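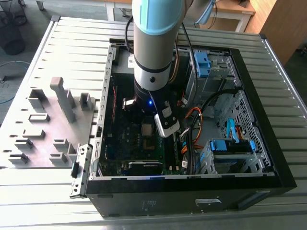

I've had Fadix on our arm for most of March now, and I'm pretty smitten! It's a motion planner with a little collision viewer bolted on, and you draw keep-out boxes round anything you'd rather not hit. With the gripper hovering just over a motherboard and a great loop of orange power cable next to the drive cage, I drew a lot of boxes. Replanning is quick (185 ms on our old machine), and the paths look sensible.
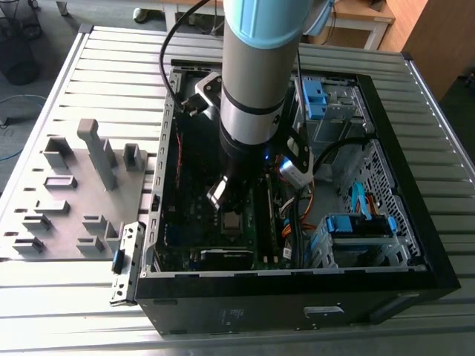

Cables are still the weak spot, mind. Fadix treats them as solid lumps, so it sulks and refuses perfectly good routes. Dolow copes better there, but the menus drive me mad. Four stars from me.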